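From: Euan Chisholm
To: Rolville Supper Club list
Subject: Re: July supper, tables and what to bring

Wilma Geddes wrote:

> Can somebody settle the question of the July supper before I send
> the notice out? Last I heard it was still at the Ulness hall, but
> Jardine Street was mentioned too. I also need to know if we are
> doing noodles again, and if so who is buying them. My own view is
> that 700 grams of dry noodles was not enough last time. The people
> at the far end got broth and not much else.
>
> And what are we doing for tablecloths? The white paper ones tore
> before we sat down.
>
> Wilma

Wilma, answers below, in no special order.

The hall. It is Ulness. I called them in the morning and we have it from 4 until 10. Jardine Street wanted a deposit and their kitchen has two burners, one of which needs a match. Ulness has a proper six-burner stove and a big sink. The key is in the same place as before and goes back there afterward.

Numbers. I have 17 names on the list as of tonight. If you are bringing a guest and haven't said so, please tell me and not Wilma, or we end up with two lists again.

Food. Yes to noodles. I will buy them this time and I will buy double, so there is no need for anyone to bring a spare packet. The broth will be the chicken one, with a pot of mushroom broth for those who don't eat meat. I'm making both the night before at home and will need help carrying them in from the car. The pots are heavy and one lid doesn't fit.

What I still need from people: two plates of cucumber salad, something sweet that can be eaten with fingers, soft-boiled eggs (at least 20, peeled at home please), and chopped scallions in a tub with a lid. Reply to the list so we don't get five cucumber salads.

Tablecloths. No more paper. I'd like us to use cloth in a plain gray, on the round tables. Gray hides broth better than white does and it can go through a hot wash. Ironing is optional as far as I'm concerned.

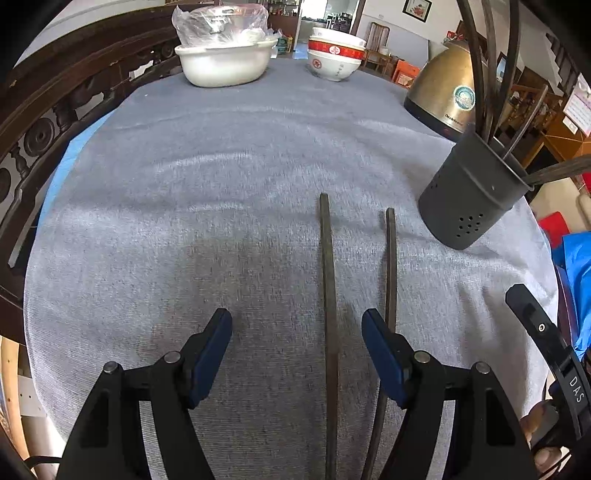

Gray cloth on a round table, with a pair of the long chopsticks.

On chopsticks, we have enough of the long ones for everybody, but please bring your own spoon. The hall's spoons are flat and no good for soup. Forks are in the drawer to the left of the stove for anyone who wants one.

Money. The account stands at 3160 after the Stokine trip was paid for. The hall and the food will come out of that and I will pass the jar at the end as usual. I don't think we need to charge for this one. If anybody disagrees, say so this week so we can sort it out before the notice goes.

Cleaning up. Last time four people did all the dishes and missed the last hour. I'd like to split it in two this time, one group to wash between the noodles and the sweet things, and another at the end. I'll put a sheet up by the kitchen door. Please write your name on it when you come in. The floor has to be swept but the hall mops it themselves, so leave the mop alone.

Parking is in the back only. The spaces in front belong to the dentist, who stays open late in summer.

One more thing for Wilma: could you put in the notice that we sit down at 6 and that the noodles go in the water at ten to? They don't keep. People who come at half past get the soft ones.

I have a box of bowls left over from the spring supper, blue rim, three of them with a name on masking tape underneath that has washed off. If they are yours, I'll have them with me.

Euan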